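Questions About Rentals, Pickup and Returns

Undon Linen & Table Rental supplies tablecloths, napkins, chair covers, baskets and serving pieces for parties, weddings and meetings. These are the questions we get most often by phone and at the counter. If yours is missing, call the shop during open hours and we will answer it.

ORDERING

How far ahead should I reserve?
Two weeks is enough for most orders. For May, June and September, a month is safer. White and ivory cloths in the larger sizes go first, and so do the long banquet cloths.

Is there a minimum order?
The minimum is $31 before tax for pickup orders. Delivery orders have a higher minimum, which depends on where you are. The shop can tell you the amount once we have your address.

Can I change my order after I place it?
You can add items at any time if we have them in stock. You can remove items without charge until 5 days before pickup. After that, removed items are billed at half the rental price, as they have been set aside for you and turned away from other customers.

Do you take a deposit?
Yes. The deposit is held on a card and released after the items have been counted and checked. We do not hold deposits in cash or by check.

What happens if my event is postponed?
Call us as soon as you know. We will move the order to a new date within the same year at no charge, as long as the items are open on that date. If they are not, we will offer the closest thing we have or return what you have paid, less the deposit on any special orders.

SIZES AND STYLES

What size tablecloth do I need?
Measure the length and width of the table. Add twice the drop you want to each. A drop of 8 to 12 inches works for seated meals. For a buffet table where the legs should be hidden, measure from the tabletop to the floor and use that number as the drop.

What is the difference between the Tedia and Zamora lines?
Tedia is our standard polyester. It resists wrinkles, washes well and costs less. Zamora is a cotton blend with a softer hand and a duller finish. Zamora cloths need to be unfolded the night before, or steamed, if you want the fold lines gone.

Can I mix the two on one order?
You can, but the whites do not match. Keep one line for the guest tables and use the other somewhere apart, such as the gift table or the bar.

Do you rent baskets?
We rent woven baskets for bread, rolled napkins, favors and programs. They are rented by the piece and come without liners. Liners are a separate item and can be ordered in white, ivory or tan.

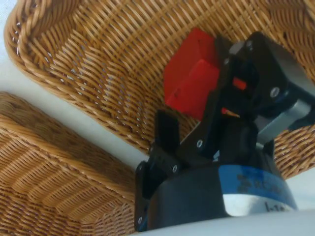 Woven wicker, with a thick rolled rim.

Can food go directly in a basket?
Use a liner or a clean napkin under any food. Wrapped items such as crackers and candy can go in without one. Please keep sauces, cut fruit and anything with oil out of the baskets entirely.

PICKUP AND DELIVERY

When can I pick up my order?
Orders are ready after 2 p.m. on the day before your event. Bring the confirmation or the order number. Someone else can pick up for you if they have the number and you have told us to expect them.

Will it fit in my car?
Linens for a small party fit in a back seat. Chair covers take up more room than people expect. Baskets are stacked where the shapes allow it and should not have anything heavy put on top of them.

How far do you deliver?
We deliver in town and to the Grodico area. Deliveries go to the ground floor unless we have agreed on something else beforehand. If there are stairs or a freight elevator, put that in the notes on your order.

Do you set up the tables?
Setup is available for an added fee. It covers laying the cloths and fitting the chair covers. It does not cover moving furniture, arranging flowers or setting places.

RETURNS AND CARE

Do I need to wash the linens before I bring them back?
Leave the washing to us. Shake off crumbs, take out any pins and let damp cloths dry before you bag them. A wet cloth left in plastic can mildew overnight, and mildew is charged as damage.

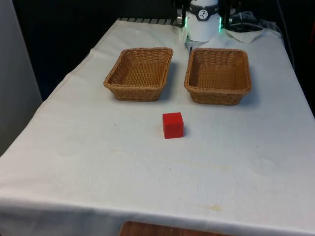
Will I be charged for stains on a tablecloth?
Food, coffee and wine stains are covered by the rental price. Candle wax, ink, paint, burns and tears are billed at the replacement cost listed on your contract.

What if a basket is broken or missing?
A basket with snapped strands or a split rim is billed at replacement cost. If one turns up within a week of your return date, bring it in and we will refund the charge.

When are returns due?
Returns are due by noon on the day after the event. After that, a late fee of one quarter of the rental price is added for each day. If we are closed the day after your event, the items are due by noon on the next day we are open.

Where do I find my order number?
It is at the top right of your contract and in the subject line of the confirmation. To reach the returns desk directly, call the main number and enter extension 3730.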